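¿Cómo se hace una cesta? (y por qué no se deshace)

Una cesta no lleva clavos. Ni pegamento, casi nunca. ¿Entonces qué la sujeta? Pues ella misma. Vamos a verlo rápido.

Primero, las varas. El mimbre sale de un arbusto, el sauce. Ramas finas, largas, que se doblan mucho. Se cortan en invierno, en diciembre por ejemplo, cuando ya no tienen hojas. Luego se ponen en remojo. Una vara seca hace crac. Una mojada se dobla y no pasa nada.

Después, el tejido. Hay varas quietas, que son como las costillas, y varas que viajan. Las que viajan pasan por delante de una costilla, por detrás de la siguiente, por delante, por detrás... Y en la vuelta de arriba, al reves. Así cada vara aprieta a su vecina. Cuanto más juntas, más fuerte queda la pared.

¿Y la forma? Depende de lo que vayas a guardar. Una cesta honda, para leña o patatas. Para cosas que quieres coger enseguida —cubos de madera, pinturas, pan— va mejor una bajita, con los lados un poco abiertos. Metes la mano y ya está.

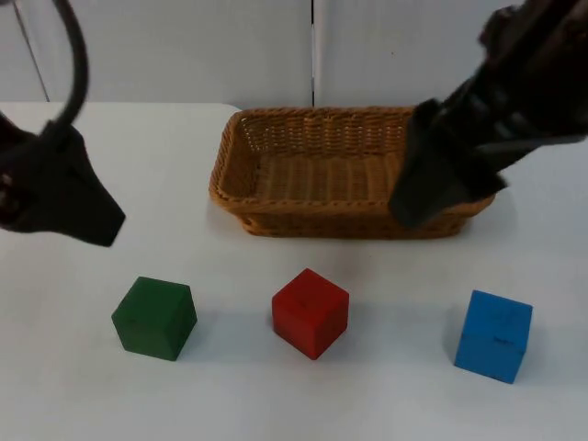

Nerea pregunta si se puede tejer una cesta con papel de periódico, que en su casa no hay mimbre. Sí, se puede. Enrollas tiras de papel hasta que parezcan pajitas, una punta de pegamento al final, y a tejer igual: delante, detrás. Eso sí, no la mojes.

Ahora un truco para guardar cubos. Ponlos antes en fila delante de la cesta. El verde, el rojo, el azul, el orden que quieras. Di el color en voz alta y adentro. Los grandes abajo, los pequeños encima. Si sobran, otra cesta, no aprietes, que el borde se abre.

Palabras nuevas:
Mimbre: ramas finas de sauce que sirven para tejer.
Trenzar: cruzar tiras unas con otras.
Cestero o cestera: quien hace cestas con las manos.

Para probar en casa: corta tiras de cartulina de dos colores y cruzalas como las varas. Si tiras de una, ¿se mueven las demás? Apunta lo que pase.

Taller Skestitum, hojas para primaria. 28 de marzo de 2019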